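Print this page | E-mail this article

Grommet (furniture)
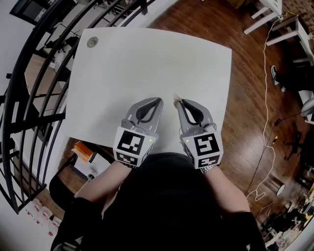
A square white table with a small round grommet at one corner, the rim silver-grey.

A grommet, in the furniture sense, is the lined hole you find in a desk or tabletop, usually near the back or in a corner, where the cables are meant to go. I've been writing the furniture entries for this encyclopedia for 9 years and I still get more letters about grommets than about chairs, so this one is longer than the old version (which was a paragraph and a half, and half of that was about sails).

Name

The word belonged to sailors first. A grommet was a ring of rope, and later a metal eyelet that stopped a rope from tearing through canvas. Furniture makers borrowed it for the ring that lines a hole in a board. In the trade you'll also hear "cable port", "desk port" and plain "cable hole". My neighbours in Zarkbridge call it "the pencil hole", and I'm afraid I know exactly why.

Parts

Most grommets have a sleeve, which sits inside the hole, and a rim, which lies on top and hides the cut edge of the board. Many come with a cap as well, with a notch or a little brush in it for the cables to pass through. Caps get lost. If you buy a second-hand desk, expect to be without one, and measure the hole across before you order another (measure the hole itself and not the rim -- I've got that wrong twice and own the spare caps to prove it!).

Rims are sold in plastic or metal. White, black and grey plastic are the cheap ones. A silvery finish is popular on pale tops, where it looks a bit like a coin somebody has put down and forgotten. Personally I like a rim that shows. A white rim on a white top sounds tidy, but it yellows at a different speed from the table and after a few summers you notice it every time you sit down.

Position

On an ordinary desk against a wall the grommet goes at the back, in the middle or towards one side. Square tables are more awkward, as they haven't really got a back. The usual answer is to put one hole near a corner, where it stays out of the way of plates, elbows and paper, and the cable can drop down beside the leg. The person using the table then turns it to suit the nearest socket. It's a small thing, but do it before you load the table up and not afterwards.

Rounded corners need a bit more thought. The hole has to sit far enough in that there is a decent width of board left all round it, or the corner becomes weak and may chip if the table is knocked on a door frame.

Fitting one yourself

You need a drill and a hole saw of the right size. Stick masking tape over the spot, mark the centre and drill slowly from the top. When the small pilot bit pokes through underneath, stop, turn the board over if you can and finish from the other side. Brush the dust out, seal the raw edge (a dab of varnish will do) and press the sleeve in by hand. Don't hammer it. If it's loose, a wrap of tape round the sleeve usually cures it.

Do check what is underneath first. A lot of tables have a rail or a leg bracket just inside the corner, and a hole saw doesn't get on with either.

Cleaning

Crumbs and fluff gather under the rim. Lift it with a fingernail, wipe round with a barely damp cloth and dry it before it goes back. A matte top shows a greasy ring sooner than you'd think, so wipe well past the edge of the rim while you're there.

Other uses

People do thread all sorts through them. The Drorthorpe reading room runs its lamp flexes up through the table corners, and a café in Vadudura used to stand small flags in theirs each February. Parasol holes in garden tables look similar but are wider and usually central -- they have their own entry.

See also: Cable tray; Castor; Parasol table; Table, square

Contact us | Copyright Nigatu Household Encyclopedia | Back to top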